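Keeping a small bathroom fresh between big cleans

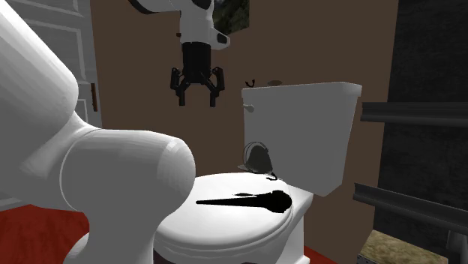

The toilet seat gets the most use, so begin there.

We moved to Pavalstead in May, into a house with one very small bathroom and a great deal of hard water, and I have been learning ever since! My old routine was a grand scrub on a Tuesday and nothing at all in between (you can guess how it looked by Monday night).

Now I do a little each morning while the kettle boils. A damp cloth round the seat, the hinges and the underside of the lid, then a dry one straight after so it doesn't streak. Hinges are the bit everyone forgets, and an old toothbrush gets right in behind them.

For limescale under the rim, I soak strips of kitchen paper in white vinegar, press them up into place and leave them for 3 hours. Please don't ever use vinegar with bleach, the fumes are dreadful and dangerous.

Walter Taipe next door swears by citric acid for the taps, and bought a 700 g tub that he's still working through. I tried a spoonful in warm water and must say the taps came up lovely. Keep it well away from marble, though, and rinse everything twice.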